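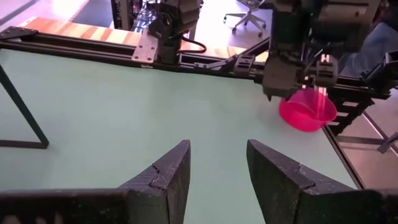

Thursday, 9:40 pm
Posted by the Ludura list keeper, Abu Hammour

Jigsaw people, I finally finished the Grerkska harbor one, all 1,000 pieces of it, and I have opinions! Mostly about sky. I can't believe how much of a puzzle is sky when you pick it from the picture on the box (boats! lanterns! a dog on a pier!) and then get home and find half of it is one shade of blue-gray. I've also come around to thinking that what's under the pieces matters as much as the lamp does. I used to work on a dark wood table and every shadow looked like a piece. A plain pale top like the mint green one here is so much kinder, because brown and red and navy pieces all jump right out at you, and even the blue-gray ones have a fighting chance. If you're doing a meadow, of course, you may want to throw a white sheet over it first.

Anyway, I wanted to answer the question that came in earlier this week, and I know a few of you have been chewing on it too. Quoting it so the digest folks don't have to go digging:

> Hi all, fairly new here. I've done a bunch of 500s
> and I'm on my first 1,000, and I'm stuck. The border
> is done except for 11 pieces that I swear are not in
> the box. I've been through it twice. The middle is a
> mess. Should I keep going with a broken border or
> start over on the inside? Also, does anyone use the
> Nitness trays, the ones that stack? They look handy
> but they cost more than the puzzle did. Also also,
> my family keeps eating dinner on it.

First, welcome! Second, please don't start over. I'd bet you a bag of dates that those edge pieces are in the box. Grerkska in particular likes to cut edges where the straight side is really short, with a big knob on either end, and your eye goes to the knobs and skips right over the flat bit. I've missed plenty of them that way. Pour the box out in batches, turn everything face up, and look only at outlines. Don't look at the picture at all. It's very boring and it works. Put some music on.

And a broken border is no tragedy. I finished the harbor with a gap in the bottom edge for a whole month and just built toward it. The border is only a fence. What gets you through the middle is picking one thing you can name, like a red door or a striped awning, and pulling out every piece that could belong to it. When that's done you pick the next nameable thing. By the time you run out of those, the sky pile has shrunk enough that you won't cry.

On the trays: yes, I have the Nitness ones, and I like them more than I wanted to. They stack without squashing anything and the rims are high enough that a bumped elbow isn't a disaster. But I did 33 puzzles with baking sheets and the lids of shirt boxes before I bought any, and those were fine. If the money makes you wince, use baking sheets.

Dinner is harder. I've tried a roll-up felt mat (pieces popped apart at the curve, I was furious) and I've tried a big sheet of foam board that slides under the couch, which I'm still using. Measure your couch first! I did not, and I had to trim mine with a bread knife.

Since we're all settling into the hot months and staying in with the AC, I thought I'd set down how I go about a big one from start to finish. Argue with me, please, the list has been quiet.
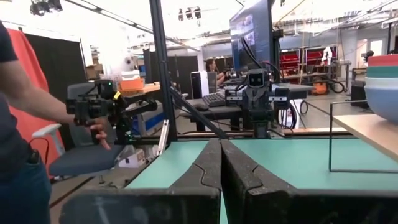
MY ORDER OF DOING THINGS

1. Flip everything face up before you join a single piece. Yes, everything. I do it over two evenings with a movie on.

2. Pull the edges as you flip, but don't go hunting. Stragglers turn up later.

3. Sort by texture before color. Brick, leaves, water ripples and lettering are all easier to spot than "kind of blue."

4. Build little islands wherever there's room and slide them in later. A stiff piece of card makes a good spatula.

5. Save the sky for last and sort it by shape. Two knobs across from each other, two knobs side by side, and so on. When I got to the last 56 pieces of the harbor this was the only thing that moved me along.

6. If you get cross, go to bed. I have forced a wrong piece in at midnight and paid for it for days.

SWAP BOX

I'm bringing the harbor to the next swap, along with the Grerkska greenhouse one, which has a slightly chewed corner piece (still fits). If you want either, reply off list and say which. And somebody please take the one with the cheeses, it's been in my hall closet since May.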